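The tour started at two, and by then the line outside Flidum reached the parking lot. My aunt had gotten us tickets for the open day. I had wanted to stay home.

They took us upstairs in groups and sat us in front of two big screens. The man running the demo said the room was Surkmont, the practice world, and that the arm worked in there all night after the staff went home. He typed something and sat back. 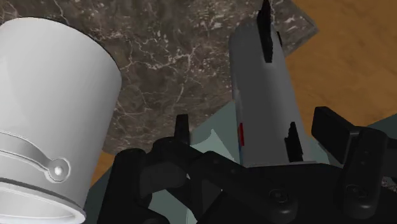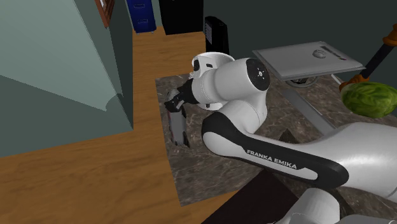 The gray thing with the black fins was the rocket, and the rocket was the job for the afternoon.

I asked how many tries it had made. He looked it up. It was 1,793 since June, he said, and 340 of those had gone in the log as good. My aunt wrote both numbers on the back of her ticket.

Rácz, from the row behind us, said that 340 didn't sound like much, and that at Sinden they wouldn't let a machine near a real counter until it got nine out of ten. The man said that was fair. He said the early tries were in there too, and the early ones were bad.

After that people had questions about jobs - mostly the same question. He answered each one as if it were new. I watched the screens.

At four they turned the lights up and gave us coffee in paper cups. My aunt asked if I'd liked it. I said I wanted to know how tonight's tries came out, and she handed me the ticket so I could add to it.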